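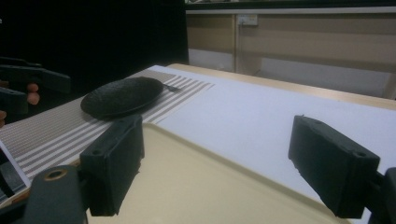
11th June. Arrived at the Stetley rental at dusk. Key safe opened on the second try; the code in the booking email has two digits transposed. Wrote to Zinash Berhe, who manages the place for the owners, and she corrected the listing within the hour.

Water heater is a 90-liter electric unit on a timer. Timer was still set for winter. Moved the on period forward to 5:30 and left a note of the old setting inside the cabinet door. Shower pressure is acceptable upstairs, weak downstairs. Suspect a clogged aerator or a half-closed valve — will look tomorrow.

Walked to the Wollotard overlook before breakfast. The listing says 12 minutes. It took me 23, with one stop to retie a boot, and the last part is loose gravel with no handrail. The view covers the inlet and the north end of Kahsay Point. No cell signal past the second gate. 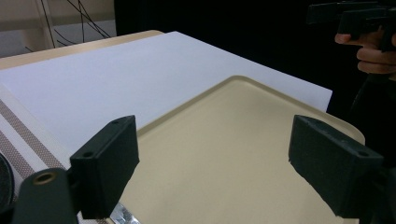
Checked the deck after lunch. Two boards near the steps flex under load and should be replaced before August, when the house is booked solid. The grill lights on three of four burners. Propane gauge reads low but I don't trust it. The Renar ferry leaves from the lower dock and costs some 56 dollars round trip with a car, so I'll go on foot. 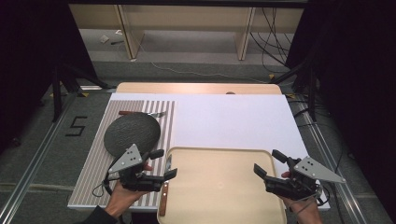

Striped mat, dark plate, fork and knife, beige tray.

Robel Abera called about splitting the second week. Told him the back bedroom is quieter but gets full sun from six, and the blind doesn't reach the sill. He will bring a sleep mask and his own pillow. Wind southwest in the evening, windows shut on that side. Bed at ten.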